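Off-Duty Officers at Concerts and Events: Your Questions

We get a lot of calls at the Mastthorpe Police Officers' Association once concert season gets going, and most of them are about the same handful of things. Saimi Jääskeläinen in our office has written down the ones she hears most. If yours is missing, please do call her, she's glad to talk it through with you.

Who are the officers I see at the doors?

They are sworn Mastthorpe officers working on their own time. The city calls it extra-duty work. They wear the uniform, they carry the same authority they have on any other shift, and they answer to a city sergeant for the evening, but the venue or promoter is the one paying for their hours. Officers sign up if they want the work, and no one is ordered to take it.

Does this take officers away from my neighborhood?

No, and we understand why people ask. Regular patrol is staffed first, and only then does the extra-duty list open. An officer who is on the schedule that night can't be on the list. If something big happens in town, the city can call extra-duty officers away from a show, and the promoter agrees to that in writing when the request is approved.

How many officers does a show need?

It depends on the crowd, the room and whether alcohol is being poured. Honkanen Hall seats 735, and a sold-out night there is a very different thing from a string quartet in the library. For the big June show at Drekmont Park we had 18 officers, counting the ones on traffic. The city's events sergeant sets the number, and the association has no say in it, though we will happily tell you what we think if you ask!

What does the association do, then?

We keep the sign-up list fair, we look after the agreement that sets the hourly rate, and we help when a promoter and an officer remember a conversation differently. There is a $100 filing fee for each event, which goes to the city. None of it comes to us.

Do I have to feed the officers?

You don't have to, but a long evening on your feet is a long evening, and a plate of something is always welcome. The rule is that any meal offered has to be open to everyone working the event, so ushers, stagehands and parking staff as well. Plain food is fine. Oona Valtonen, who books the acts at Honkanen Hall, puts out sandwiches and has never heard a complaint.

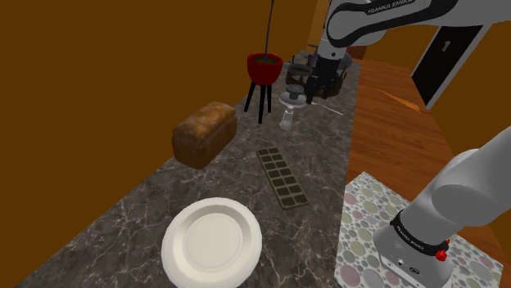
A loaf and a plate on the counter.

Can an officer refuse to work for a certain performer?

Yes. Because the work is voluntary, an officer can pass on any date for any reason and doesn't have to tell us what it is. We have members who love country music, members who can't stand it, and members with strong feelings about things an artist has said on stage. What they can't do is accept a shift and then walk away from it, or treat the audience differently once they are there.

Has the association ever taken a position on a concert?

Once in a while members ask us to. Our bylaws say a question like that goes to the full membership and can't be decided by the board alone. Lâm Triệu, our president, likes to remind everyone that the people buying tickets are the same people we see at the grocery store, and that a statement is very hard to take back.

What kind of space should we set aside for breaks?
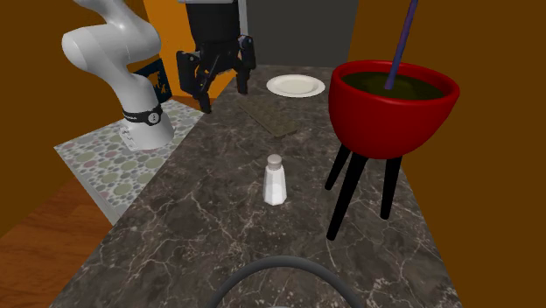

Officers need a spot away from the public entrance, with a door that closes and a radio signal that gets through the walls — please test that part ahead of time. Chairs are good, and so is somewhere to put down a hat and a cup of coffee. You don't need to go overboard. A long countertop like the dark gray one with the fine white veins does nicely, with things set out along it so that people can help themselves and get back to their posts. Leave the room open until the last officer has signed out, even if the band finished early.

When should I send in my request?

As soon as you have a date. Shows with music after 8 p.m. need a second form for the noise permit, and that one goes to a different desk at city hall, so give yourself a little room. Anneli Tuominen handles the paperwork on our side and can tell you which forms you still owe.

I have a complaint about an officer at a show. Where does it go?

To the police department, exactly as it would if the officer had been on regular duty. Extra-duty work falls under the same rules. It helps to note the venue, which door or section you were near, and the time. You are welcome to call us too, but please file with the department first, as we don't investigate complaints ourselves.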